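Flat tray for the work table, or no tray at all?

Forum > Home Workshop > Benches, Tables and Storage

kultumach_dad
I have a brown table that I use for everything from fixing lamps to sorting screws, and I've been trying to settle whether a flat tray in the middle of it is worth the space. I've used one for a few months now. My brother in law says a tray is just a smaller table on top of a table and I should spend the time cleaning the table instead.

What I like about it is that small parts stop at the rim. What I don't like is that the rim on mine is low, so a round thing with any speed goes right over. I also can't decide where it should sit. Dead center is in the way of my elbows. Over to one side I forget it's there and put things down on the bare table anyway.

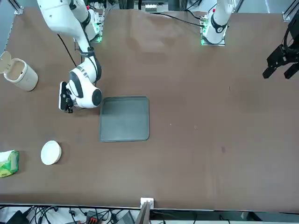 The other question is which way to turn it. I've been keeping the long sides running away from me, front to back, and that leaves more open table on the right where I do the actual work. My brother in law turns it crosswise every time he visits. Crosswise I can reach all of it without leaning, but then there's no good spot to rest a forearm.

So, two questions. Do you keep a tray out all the time, and which way do you turn it?

Badalell
Out all the time, long side toward me. I don't see how you work with it the other way. Anything at the far end is a reach, and you drag your sleeve through whatever is at the near end to get there.

A low rim is good, by the way. I had a deep one first and picking a washer out of the corner was a pain. With a low rim and rounded corners you can slide a flat part up and over with one finger.

dullwood
Disagree with both of you. Tray comes out when I take something apart and goes away when the thing is back together. If it stays out it turns into a junk drawer with no front on it. Mine had a dead battery, two pen caps and a hotel key in it before I gave up and started putting it on the shelf between jobs.

Badalell
That's a habit problem. Empty it when you finish.

dullwood
Putting it on the shelf is how I empty it.

Eyvindur Ladefoged
I repaired sewing machines for a living for a long time and now I do it in the back bedroom, so I have opinions on this.

Front to back is right if you are taking something apart in order. You lay the first screw at the far end and work toward yourself, and when you put the machine back together you start with the nearest part and go away from yourself. I have never needed a label for a job that took under an hour. Crosswise works the same way left to right, but I am right handed, and I kept setting parts down at the right end no matter what order they came off. Then I had to think about it later.

Position depends on your light more than your elbows. If the lamp puts a bright patch on the inside of the tray, a small steel screw disappears in it. Move the tray or move the lamp. A dull finish helps. Gray is a decent color for brass and black parts and not very good for plain steel. I keep a piece of white cotton cut to fit and lay it in the bottom when I'm working with steel. Springs don't skate on cotton either.

kultumach_dad
The lamp is a good point. Mine gets a shine toward the far end in the evening. I never thought of it as a problem, but I have lost screws that were sitting right there.

Does the cotton stay put or does it bunch up?

Eyvindur Ladefoged
It bunches if you cut it too big. Cut it a little smaller than the flat part so it doesn't climb the rim. Wash it before you cut it, otherwise it shrinks the first time it goes in the laundry and you have to cut another one.

morning_duman
Can I ask a dumb question? Why a tray and not a silicone mat? I bought a mat with little squares molded into it and I haven't touched a tray since. It's the Duman one, 245 by 3 something, I don't have the package anymore. Rolls up and goes in a drawer.

dullwood
You can't pick up a mat with parts on it.

morning_duman
Why would I pick it up?

dullwood
Because it's six o'clock and somebody wants to eat at the table.

morning_duman
OK, fair. I have a bench that's only a bench. If it was the dining table I'd want something I could carry.

kultumach_dad
Mine is only a work table too, but I do move the tray out of the way when something big goes on it. So carrying matters to me, just not very far. Usually I slide it left, but the left edge is where everything else piles up, so first I have to move that.

Badalell
Then the left edge is your real problem. I'd clear that before worrying about which way the tray goes. Put a strip of tape down the table a hand's width in from the left, and everything that lives on that side stays behind the tape. If it doesn't fit behind the tape it doesn't live on the table.

I did this in December and it held up for longer than I expected. I've let it slide a little since then, but I still see the tape and move things back.

Eyvindur Ladefoged
Tape is fine on a sealed top. On bare or oiled wood it lifts the finish if you leave it on, so use a pencil line there.

kultumach_dad
It's sealed, I think. I'll try it on the underside first.

pinecone1139
Nobody has brought up cords yet. I had a nice tray setup and kept knocking it because a lamp cord ran across the table behind it. Every time I turned the lamp the cord pulled tight and pushed the tray. Lost a whole row of watch screws that way, and I'm still finding them in my socks.

Run your cords along the back edge and down. Adhesive clips are cheap. I put one at the back corner and one on the leg, and leave enough slack that the lamp can turn.

morning_duman
A mat wouldn't have moved.

pinecone1139
The cord would have swept the screws right off it.

Badalell
Clips fall off my table after a few weeks. I drilled a hole at the back and dropped the cord through. If you don't want a hole, a binder clip on the edge of the tabletop works as long as the top is thin enough.

dullwood
Wipe the table with rubbing alcohol before you stick the clip on, and leave it overnight before you put a cord in it. I've had the same clips up since we moved here. People stick them on over furniture polish and then blame the clip.

Badalell
I did wipe it. Not with alcohol, though.

kultumach_dad
Update for anyone still reading. I tried Eyvindur's order with the tray front to back, first part at the far end, on a desk fan that had been rattling. It went back together with nothing left over. I moved the lamp to the other side so the shine is gone from the far end, and there's a little bit of it at the near end now, but I can see past it.

I moved the tray slightly left of where I had it and that helped my elbows more than turning it did. The right side is open for whatever I'm working on. The tape is down and the things on the left are behind it for now.

No cotton yet, I need to find a piece that isn't a good dish towel.

dullwood
And between jobs?

kultumach_dad
It stays out. Empty.

dullwood
Give it a month.

Eyvindur Ladefoged
An old pillowcase is the right weight for the liner. You'll get several out of one. Pink the edges if you have the shears, or they fray and the threads get wound up in whatever you are fixing.

tablesaw_1000
Coming in with a different question, hope that's OK in this thread. I'm shopping for a tray and I can't tell from the listings whether the bottom is flat or has a dip in the middle. My current one has a dip and everything rolls into one pile, so any order I laid out is gone. How do you check?

Badalell
Lay a ruler across it in the store. Online, look for a picture taken from low down at the side, and skip it if they only show it from the top. Cafeteria type trays are usually flat enough. The thin metal ones I've had were flat when new and not flat after I leaned on them once.

Eyvindur Ladefoged
Restaurant supply stores, if you have one nearby. Bring a ball bearing and set it in the middle. If it stays, buy the tray. Check the outside of the bottom too. Some have a ridge around the underside, and on a slick table they slide when you press on one end. Four dots of rubber fix that.

tablesaw_1000
Thanks, I'll bring a bearing. There's a supply place on my way home that's open until five. Does anybody know if rubber dots leave marks on varnish?

pinecone1139
The clear ones haven't on mine. The black ones did.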